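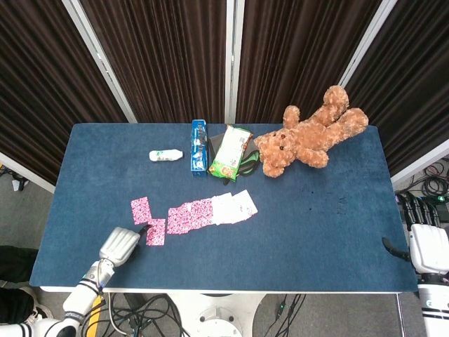

The hand that would not let go

The engineer who runs the tabletop bench at Rundberg has a name for the fault, but it can't be printed, so the log calls it "hold persists." In plain words, the robot picked up a playing card in November and then declined to give it back.

"It was a very firm handshake," she says. "With a card in it."

The bench looks like the end of a rummage sale. There is a dark blue felt mat, a teddy bear, a small white bottle, a tall blue box, a snack package and a spread of playing cards, some with their pink backs showing. The robot, which everyone there calls Ham, is meant to gather the cards and leave everything else alone. Cards are nasty things to pick up off felt. They lie flat, they slide over each other, and the fingertip has to get under an edge without plowing the mat.

Ham had been doing fairly well at it. On run 283 the left hand closed on a card, lifted, moved to the drop point and stopped. The screen said the hand was open. The hand was closed.

"So I believed the screen," she says, "as one does, having written part of it."

She walked over and reached for the card. That was the part she had to explain later, in a room with a long table and no coffee. With the controller convinced the fingers were open, the next command in line was the next grasp, and the hand squeezed harder. It caught the tip of her glove. She pressed the stop button with her other hand and stood there for 13 minutes while a colleague looked for the manual release procedure, which was in a folder named "misc."

Was she hurt? "My glove was. I got a pink line on one finger and a new respect for folders."

The cause was dull. A position sensor in the left hand had a loose connector, and when the arm reached far enough across the table, the cable pulled on it. The reading froze at its last good value, which happened to be "open." Kilari, the software that sits between the sensors and the motors, saw a steady number and took it for good news.

"A real finger never reads perfectly steady," she says. "It jitters a little. We had a sensor that had gone completely calm and we thought, how nice."

They went back through the earlier logs and found the same flat line on 17 other runs. Each time it had cleared by itself when the arm came back in. She had marked several of those runs as good. One of them carries a note in her own handwriting that says "smooth!"

The fix came in pieces. The connector now has a latch and the cable has slack in it. If a finger sensor doesn't move at all for 5 seconds while the arm is moving, Ham stops and stays stopped. The release procedure is taped to the wall at eye level. And a hand is treated as closed until the motor power is off, whatever the screen says.

The last rule was the hardest to sell. Wedness, the partner paying for the card work, wanted to know what it would do to the pace of testing.

"It makes us slower," she says. "I told them so. They asked how much slower, and I held up my finger."

She still runs the bench most mornings. The card from run 283 is in her desk drawer, creased down the middle. It's the four of clubs, and the deck has been one short ever since.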